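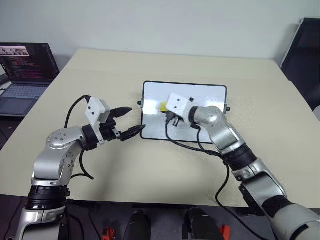

Small whiteboard flat on the table, yellow material on the board

How do I get a little whiteboard properly white again?

Posted by Vlasta Tóth, October 29, 2019

Hello all, I hope somebody can help me before I give in and buy a new one. I have a small tabletop whiteboard, the sort with a dark rounded frame and a little knob sticking out at each side. We've had it since March and use it for shopping lists, spellings and whose turn it is to feed the cat. It has gone a sort of foggy grey in the middle, and there's a telephone number from the summer that I can still read if I tilt it to the window. I lay it flat on the table to clean it so it doesn't wobble, and I've been going at it with a dry yellow cloth. Should I be using something wet? I'm nervous of spoiling the shine.

Astton_Attic
Hello Vlasta, welcome! Flat on the table is just how I do mine. Dry wiping only pushes the old ink dust about, so dampen your cloth with warm water and one small drop of washing-up liquid, go over the whole board, then again with plain water, and dry it with something soft (an old pillowcase is lovely for this).

For the telephone number, scribble right over it with a fresh dry-wipe pen, count to 4 and wipe. It sounds daft but the new ink loosens the old! If there's still a shadow, try a dab of surgical spirit on a corner first and see how the surface takes it. I use the 70 per cent sort from the chemist, with the window open. Please don't be tempted by the green side of a washing-up sponge. I did that to my daughter's board and every pen mark has stuck in the scratches ever since.

Perkomano
toothpaste works. or just get another one, they're cheap

Procházka
I'd go gently with the toothpaste, some of them are quite gritty. Do wash the cloth as well, Vlasta, as mine was putting the grey back on every time I wiped.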